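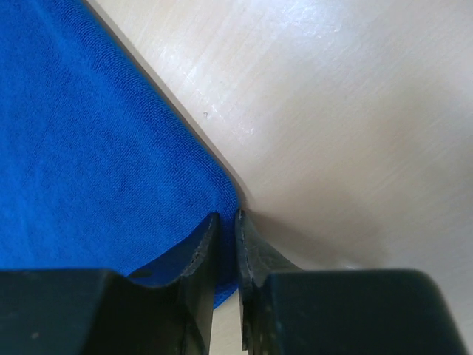 Blue cloth on a pale tabletop, held by the corner

About Fistance

Fistance is a towel and cloth laundry. We wash, dry, fold and deliver textiles for hair salons, small gyms, dental offices, restaurants and a few guesthouses. We do not take personal clothing, and we do not dry clean. Keeping to flat goods lets us run the same few cycles all day and get the folding right.

How we started

The business began with 2 washers in the back half of a former print shop on Cinitz Street. The first customers were salons within walking distance, and their towels went out in canvas bags on a hand cart. When the front half of the building came up for rent we took that too, and the folding room has been there ever since. The hand cart is still used for the closest stops.

We now pick up from 235 businesses. Most are on a regular route and a smaller number call when they need us. The routes run from early morning until mid-afternoon, and the evening shift handles whatever came in last.

What we handle

Bath, hand and face towels. Bar mops and kitchen cloths. Cleaning cloths in cotton and microfiber. Bath mats without rubber backing. Flat napkins, but not table linen over six feet long — our tables are not wide enough to fold it properly.

Customers can send their own goods or rent from our stock. Rental towels are sold under the name Vullia and come in white, gray, dark brown and blue. Salons tend to choose the dark brown because of hair color. Gyms mostly take gray. If you send your own goods, we ask that you mark them with thread or a laundry pen before the first pickup. Paper labels come off in the wash.

How we sort

Bags are opened on arrival and sorted by customer first, then by color and type. Kitchen cloths never share a load with anything else. Blues and browns are washed apart from whites at all times, including after the first few washes when the dye has mostly settled. Microfiber gets its own cycle with no softener and a low dryer setting. Anything with a heavy oil smell is set to one side, and we call the customer before washing it.

How we fold

Folding gets more attention here than any other step. A towel that is folded unevenly takes up more room on a shelf, and the stack leans after a day or two.

Every piece is laid flat on the table and smoothed from the middle outward. The corners are squared before the first fold is made, and the thick edges are turned to the inside so the front of the stack shows a smooth side. Hand towels are folded in thirds and then in half. Face cloths are folded in quarters. Bath towels can be folded in thirds or rolled, and we keep each customer's choice on a card at the end of the table. If your shelves change, tell us the new depth and we will change the fold.

While folding, we check for pulled loops, open hems, thin spots and stains. Rental pieces that fail are taken out and replaced. Customers' own pieces that fail are put on top of the bundle with a tag, so you can decide what to do with them. Small hem repairs are done in the building at a flat charge per piece.

Bundles are tied with cotton tape and counted twice, once at the table and once at the loading door. Please send the tape back in your bag.

Where we are

The main laundry is on Cinitz Street. A second location, our Srithong branch, is a drop-off counter with shelves and no machines. Bags left there by 5 in the afternoon go to the main laundry the same evening and are ready 2 days later. The Srithong counter is closed on Friday afternoon, and both locations close for one week in January for dryer and boiler service. Route customers get an extra delivery before that week.

Becoming a customer

The smallest route account is 6 bundles a week. Below that, the drop-off counter will suit you better, and the price per piece is the same. There is no sign-up fee. New accounts start with one trial pickup, which we return with a written count and a note on any worn pieces. After that, you can set a regular day or stay on call.

To ask about a route, stop by either counter or use the contact form. Please include your street, the kind of goods you have and a guess at how many pieces you use in a week.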